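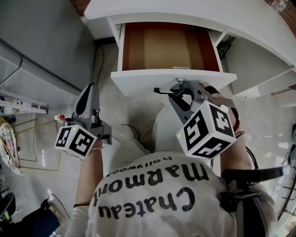 Right gripper on the drawer knob, green light on the cube.

We use cookies. OK / Settings

Wolell grippers, my pre-run check, 27th February

Marker cubes tight: yes, I gave both a tug.
Shoulder buckle: fine, but I'd like a softer strap!
Cable clear of wrist: so-so, needs a clip.

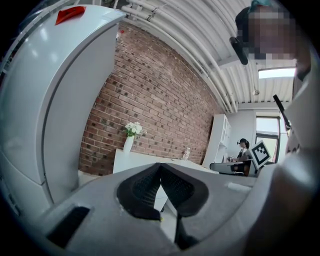 Page 15

Jaw pads meet in the middle: yes (mesh looks good).
Marker board up by the desk: yes.
Label on housing: still stuck on, hooray.

Related
Ormsby cable clips
Hulanlow drawer log 50

Last updated in April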